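Subject: Re: Backup power for the fridge and the pump

On Skumedau list, a member wrote:
> Power was out 2 nights in the last blow and we lost
> most of the freezer. Is the small Balaskas generator enough
> for fridge + pressure pump, or do I need to go up a size?
> Also where do you all keep your fuel?

Quick one as I'm out the door at 4.

Small one will run the fridge fine. Pump is the problem - it's the start-up draw that kills it, not the running. Ours pulls 2356 watts for a second or so when it kicks in and the little unit just sulks. Went up a size after the November storm, no regrets. If you're stuck with the small one, unplug the fridge, run the pump, fill every bucket and the bath, then swap back. Boring but it works. 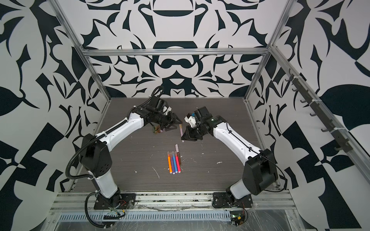

Fuel - ours lives in the tin shed, well away from the house, never in the garage. We keep about 5 jerry cans and rotate them thru the ute so nothing goes stale. Leads are the other thing. Had mine in a heap on the floor and spent half the first night untangling them by torch. What you want is a row of small hooks on a rail, same idea as the dark rack on the right there, held on with white cable ties. Mine's up beside the shed door now, heavy lead nearest the genny.

Run it OUTSIDE, not on the verandah with the door open. Trarkedari road people had a scare doing that. And get a CO alarm with a battery, the plug in sort is no use in a blackout.

Plelus hall has a spare chest freezer if yours is full, ring first tho. Will check the colour of that fuel tap washer you asked abuot tonight and post the size.

Cheers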